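Comparing grippers on the Tredelley two-arm bench
Reading time: 4 minutes
December, by Hüsnü Sezer

Section 6. Grip trials

Use this section when you are choosing between fingers, or when a gripper has been rebuilt and you want to know if it still behaves as it did. You should already have finished section 5 (homing and joint limits) on both arms. Set aside an afternoon for a full comparison.

The trials are run one arm at a time. The other arm stays parked with its gripper open.

6.1 Before you start

1. Check that the base of each arm shows green. If either does not, go back to section 5.3.
2. Load the Pevby controller profile for the fingers you have fitted. The profile for the standard black fingers is number 431. Do not run one set of fingers on another set's profile, even for a quick look.
3. Open and close each gripper fully, three times, with nothing between the fingers. Listen for a click at the end of travel. A click usually means a loose bolt on one of the outer links.
4. Tighten the link bolts by hand with the short key. Do not use a powered driver.
5. Wipe the finger pads with a dry cloth.

CAUTION: Keep hands outside the rails while the controller is live. The stop button cuts power to both arms, and an arm that loses power may sag.

6.2 The cup on its side

An upright cup tells you very little, as almost any gripper will hold one. Lay the cup down and the differences between fingers soon show. The wall curves away from the pads, the cup can roll, and the rim is wider than the base, so a grip taken in the wrong place slides along the taper.

1. Lay one cup on its side, at a slant to the gripper. Leave clear space around it.
2. Bring the gripper in low and slow from the rim end. Set the approach speed to 30 on the Pevby dial.
3. Stop when the fingers are just short of the cup and look at the wrist view. You want to see both fingers and the whole of the rim. 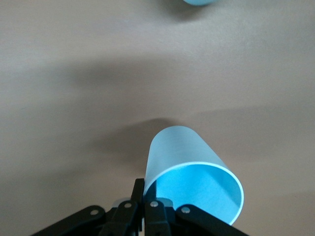 Gözde wrote back after the first draft of this section to say that she gets better results coming in from the base, where the cup is narrower, and that with the rim approach she had too many cups roll away before the fingers closed. Both ways are allowed. Write down which one you used, and keep to it for every gripper in the comparison, or the results cannot be set side by side.

4. Close the gripper at the lowest force setting. Raise the force one step at a time until the cup lifts without slipping.
5. Hold the cup clear of the table while you count to ten, then lower it and open the fingers.
6. Record the force setting, whether the cup rolled, and whether the wall bent. A wall that stays bent after release is a fail, and that cup should be replaced.

NOTE: The Tuncer soft pads grip at a lower force than the standard ones but they pick up dust. Wipe them between runs. If you forget, throw out the run and do it again.

6.3 The mixed table

Once a gripper has passed 6.2, try it among other things. The aim is to find out whether the fingers can reach an item without knocking its neighbours, and whether one force setting will do for a whole table.

1. Put the nested cups in the middle, where either arm can get at them.
2. Set out the bowls, the plate and the lidded container along the near edge. Leave one cup on its side among them.
3. Stand the toaster at the side of the table with a slice of bread in the slot.
4. Bring the arm for the toaster over first, with the gripper open, and check the height by eye before you lower it. 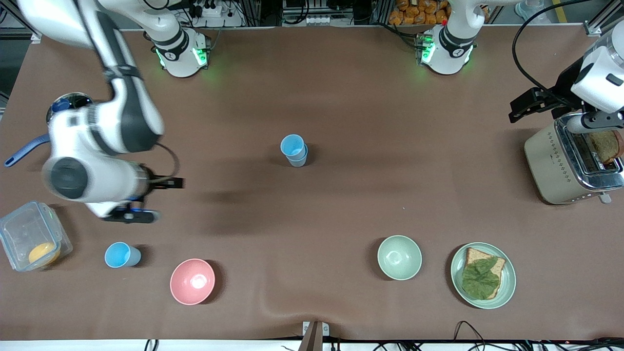 5. Lower in small steps until the fingers are on either side of the bread, then close on the lowest force. Bread marks easily and tears at the crust if the fingers are set for cups. Change the slice when it begins to crumble.
6. Go on to the nested cups. Try to lift the inner one alone. If both come up together, note it as a double and carry on.
7. Finish with the bowls. Take each by the rim, one finger inside and one outside.

CAUTION: The toaster must be unplugged for all grip trials. Check the plug yourself each time you begin.

CAUTION: Watch the cable loop at the wrist when an arm reaches across the table. If it pulls tight, stop, back the arm off and turn the wrist the other way.

6.4 Writing up

Use one sheet per gripper. Put the finger type, the pad type and the profile number at the top. Save the log from the controller under the same name as the sheet, and copy both to the Jumidska folder before you change fingers. The controller keeps only the last 2175 entries and overwrites the oldest without asking.

If the controller shows code 3321 during a run, the gripper has reached its force limit before closing. Open it, clear the fingers and start that run again from step 1. If the code comes back with nothing in the grip, refit the fingers as in section 4.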